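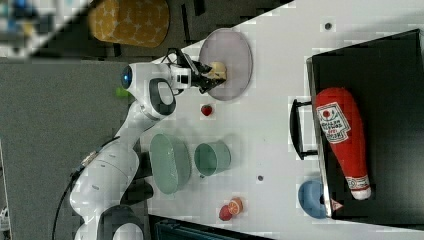 Tarkora Hand Teach Kit, two months in

I bought the Tarkora kit back in April, mostly because I was sick of steering my arm with a gamepad. If you've ever tried to get a gripper lined up over a plate with two thumbsticks, you know the pain! The kit gives you a small leader arm that clamps to your desk (you move it, the big arm copies you) plus the recording software. I paid $858 with shipping from Zarness, and it got here well packed.

Setup took me an evening. The clamp is great. The manual is not, and I ended up following an old post on the Drerkelach forum to get the joint offsets right. Do that step slowly, or your wrist will be a few degrees off and you'll blame yourself for every bad grab.

My test job is clearing and setting a table with play food, stuff like a strawberry, half an orange and a plush ketchup bottle, with a plate, some bowls and a black tray to sort things into. Soft toys are a good place to start, by the way. You can squeeze way too hard and nothing breaks.

I recorded 80 demos over a weekend and tossed 27 of them, nearly all from the first hour when I was still jerky. After that it clicked and I was having a lot of fun with it. The trigger for the gripper has a nice light pull, and you can ease the fingers open over a plate without flinging anything. Small round things are still a pain, and I wish the handle had some kind of force feedback. You're going by eye the whole time, so sit where you can see the fingertips.

Gripes: the leader arm sags if you let go of it in the middle of a recording, the cable is too short for my desk, and the software makes you name every single take before it'll save (why??). My old Warraich controller just numbered them.

You can also skip the leader arm and guide the robot itself by hand, if your arm supports it. I tried that for a few runs and my own hands kept getting into the camera view, so I went back.

Four stars from me. I'd buy it again, but get the longer cable at checkout.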